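Usteck shared workshop, bench log
2/28/19

1/ Back at the workshop tonight with the two arms. I promised on Monday to write how the handover work is going, so I will do it in small pieces while I tidy up.

2/ The task is simple to say. One arm picks up a thing, gives it to the other arm, and the other arm puts it down somewhere else. A child of three can do this. My two arms need a lot of talking to.

3/ Hard things are easy for them. A metal block does not change its shape, so both arms agree where it is. A watch strap is a different story. It bends, and then the place where the second gripper should close is no longer the place I calculated.

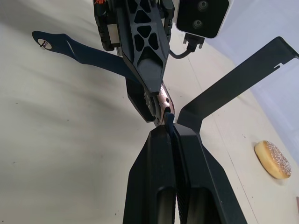 4/ So I changed the order of the steps. Before, the first gripper opened at the same moment as the second one closed. Now there is a wait of 100 milliseconds in between, and during this wait both are holding. I know it is a small thing, but I needed two weekends to see it.

5/ The controller code is my own and I call it Bellis. It has 3562 lines now, which is too many. Half of them are checks that I wrote at night and am afraid to delete.

6/ For the tests I always put several different things on the table and let the program choose. If there is only one object, the arms look very clever and I learn nothing.

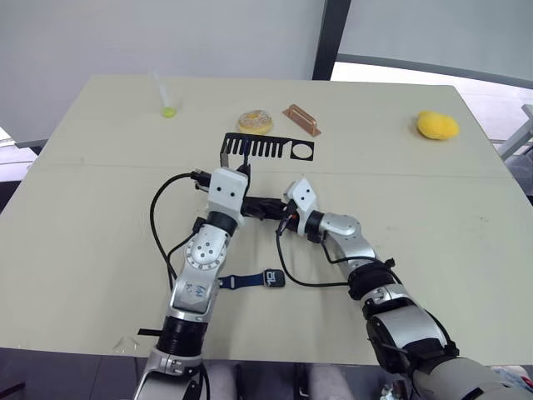
Dekoscombe wrote under the last post that I should tape the strap to a stiff piece of card first, get the handover right, and only then take the card away.

7/ Thank you, this is good advice and I will try it for the calibration. For the real runs I want to keep the strap soft, because the soft part is the reason for the whole build.

8/ Some of you asked about money. I put aside 2000 for this year, for everything except the arms, and nearly 100 of it went to cables. Please buy longer cables than you think. Mine pulled on the wrist joint when the arm turned, and for a week I was looking for the mistake in the software.

9/ Also about pads. Smooth pads let a flat strip turn slowly in the grip. With the ribbed ones it is much better, but you must close them slowly or the strip jumps to one side. 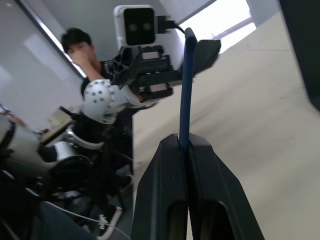

10/ List for next time:
- print the tool offset on the screen, so I do not have to guess it
- lower the speed for the last part of the approach
- write the Curamier notes in a form that other members can read
- put a label on the power switch of each arm

11/ Curamier is the name of the whole project, by the way. Bellis is only the code. I mixed the two names in an old post and I am sorry for the confusion.

12/ The next problem is when both arms have something in the grip already. Which one should put its object down first? At the moment I decide by a fixed rule, the right arm always waits. It is not elegant, but it is easy to debug.
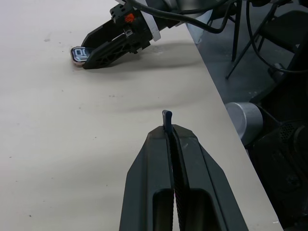 13/ I tried also to let the program decide by distance to the table. Then both arms sometimes wait for each other, very politely, until I press stop. So the fixed rule stays in until June at least.

14/ If somebody has done this with a better rule, please write me which one and how you tested it. I will answer tomorrow after work.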